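# Bench Sorting: small parts and marked cups

Notes for anyone thinking of using this set. Read the whole thing before you download, as the parts most people skip are the ones that have caused trouble.

## What is in it

436 short clips of ordinary table work: picking up small items, looking them over, fiddling with them, putting them back. The table is light wood with a blue wall behind it. Cups with hand-drawn letters or marks on them turn up often, along with odd bits of hardware.

The project page at Kitport calls this "a complete account of sorting behaviour". I would not call it that. It is one table, one sort of job and a rather narrow choice of objects. If your question is how people sort things in a real shed or kitchen drawer, where half the items are rusty and the other half belong to something thrown out years ago, you will need another source as well.

## Labels

Each clip has one label from a list of eight:

- `pick`
- `place`
- `hold`
- `inspect`
- `open_close`
- `level_or_scrape`
- `mark_or_tag`
- `unclear`

The list came from Illine, who used it on an earlier set of kitchen tasks. It fits this material about as well as a borrowed coat. `mark_or_tag` and `level_or_scrape` are the worst pair. A thin white strip held across the top of a cup could be a label stick, a plastic spatula or a folded bit of paper, and the label you get depends on which of those the labeller had in mind.

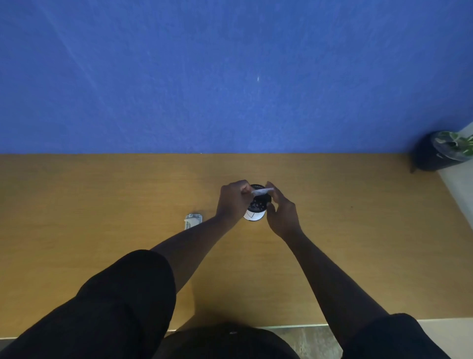
Kevance: We would have gone for `level_or_scrape` on anything where the strip lies flat across the rim. You can't tag a cup with something you're holding sideways over it. If the rule were written down, most of these arguments would go away.

Perhaps they would. I have my doubts, as a strip can lie flat for a moment on its way to somewhere else, and a rule based on angle would catch those too. For now the labels stand as they were, and anything in dispute has `disputed: true` in its row. Filter on that if you want a cleaner set, but you will lose a good share of the cup clips.

## Cup contents

The `contents` field is free text and should be treated with suspicion. For dark, grainy stuff with pale specks in it, labellers wrote "soil", "seeds", "compost", "potting mix" and, in one case, "coffee?". None of them had touched it. I have left their words alone and added a second field, `contents_plain`, which only ever says `empty`, `granular`, `solid items` or `can't tell`. Use the second one.

The marks on the cups are no better as a guide. A V or a Z is easy enough to read, but I have found no key that says what either letter was meant to stand for. An early version of this file claimed they were bin codes. There was nothing behind that claim and I have taken it out. Please don't put it back without evidence.

## Object names

Rønning supplied a parts list with 300 names in it. It is a fine list if you sell fittings. It is less use when the thing in question is a small grey plastic item with metal at both ends that might be a clip, a clamp or a bracket. Labellers were told to choose the nearest name, which is how seven different names ended up on what look to me like very similar objects.

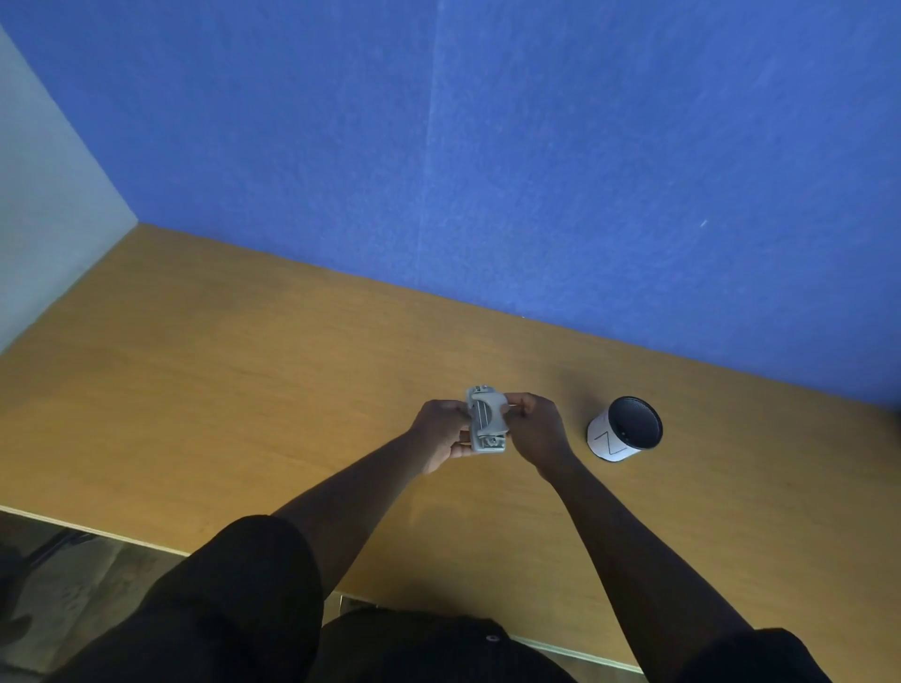

*Grey plastic fitting held in both hands, with a Z-marked cup to the right. Object name: disputed.*

Where the name was a guess, `name_confidence` is set to `low`. Where it was a guess and the labeller didn't admit it, I can't help you.

The same goes for `open_close`. Fingers on the edge of a curved part may be pulling it, adjusting it or just holding on. A still won't settle it, so go to the clip, and if the clip doesn't settle it either, use `unclear`. That label is badly underused. People seem to think it counts against them.

## Files

```
clips/
stills/
labels.csv
objects.csv
CHANGES.md
```

`labels.csv` has one row per clip. `objects.csv` has one row per object name, including names that no clip uses. Don't take its length as a measure of variety.

## Known faults

- Left and right hand are given from the worker's side. Some early rows may still be the wrong way round.
- A cup that is on the table but not in use is sometimes listed as an object and sometimes not.
- Agreement scores were worked out before the disputed rows were flagged. They flatter us.

## Changes

Sep 1, 2025: added `contents_plain`, removed the bin code claim, put the Rønning names back after a failed attempt to merge them. Still to do: a written rule for strips and spatulas, if anyone can come up with one that holds.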